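Gallery: a June of picking things up

Hello again! A few of you asked for more from the collecting side of Botonard, so I've put this month's page together in one sitting, with a mug of tea and a very sore right wrist. Botonard is the learning system we're building at Nutitville, and what it needs more than anything is examples. Lots and lots of people doing small household jobs, over and over, in rooms that look like rooms. My part is to help run the sessions, keep the task list going and then sit with the recordings afterwards deciding what stays.

The total at the end of the month stood at 3,017 kept examples, which I'm really pleased with (we started June on 800 and I had my doubts). I keep the tally on a sheet by the kettle and Irina Lungu copies it into the proper one whenever she doesn't trust my sums.

First, a bit on how we sort them. Every go gets a short name, like "mug to shelf" or "plant, lift and put back", and one plain sentence saying what the person was trying to do. We used to write much longer notes. Then Irina read a batch of mine back to me out loud and it was painful, I'd put three lines on how somebody opened a drawer. So now it's one sentence, written the same day, and if you can't manage it in one sentence the job was probably two jobs and wants splitting. Fumbles stay in as long as the person recovers and finishes. Drops get a tag of their own. 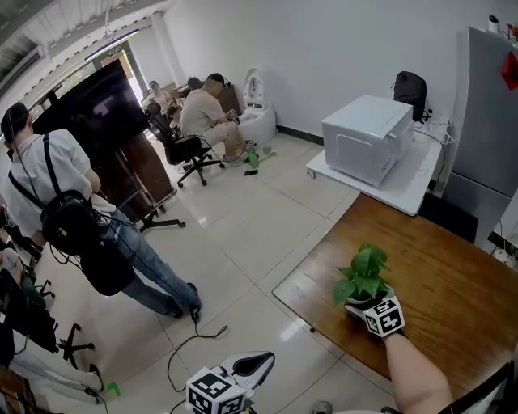

Potted plants have been my favourite job on the list by miles, and also the one that eats the most time. A mug is a mug, you can hold it nearly any way you like and the recording comes out fine. With a plant there's a pot to get hold of and then all this leaf business going on over the top, and people go at it so differently! The one on the wooden table has heart-shaped leaves and a white pot, and the cube with the black square markers is white as well, so from head height you've got white sitting in front of white and the fingers tucked away behind the cube. I spent a whole afternoon going through plant clips and muttering. What we do now is ask for a clear second of pot before the hand goes in, and that has helped a lot with the labelling. The glossy table top is another one to watch, as a shiny surface can throw the light back at you and we tag those clips separately. We've got 224 plant examples kept so far and I'd like double.

A word about busy rooms, as it came up in the comments last month. Someone asked whether we shouldn't clear everybody out and record in peace and quiet. We did try that early on at Lindqvist, which is what we call the small room upstairs, and the recordings were lovely and tidy and the system then got in a terrible muddle the first time a person wandered past. So people come and go while we work. Chairs get moved, bags get moved, lunch gets heated up. I only ask that no one touches the thing being picked up in the middle of a go.

The reject pile for June came to 139. Most of them were my own fault, I'm sorry to say, from a morning when I set the clocks wrong and the hand and head recordings wouldn't line up. Irina thinks some can be rescued. I think she's being kind, but she has taken them home on a drive and I'm not going to stop her.

Other odds and ends. The task list has had a good clear-out and "fold the tea towel" is gone until autumn, because we can't agree what counts as folded. "Put the lid on" is staying and has been joined by "take the lid off", which I'd somehow never written down. If you've done sessions with us before, please swap hands halfway through, we're very heavy on right-handers. And do have a proper rest between sets. You get sloppy after half an hour and you don't notice, I certainly don't.

Next month we're taking the kit over to Ludberg, where there's a different kitchen, different light and (I'm told) a much better biscuit tin. I'll be after spoons, jars and anything with a handle. More plants too, if I can get hold of some with darker pots. If you have one you could lend us for a few weeks, leave a comment under this page and I'll come and collect it.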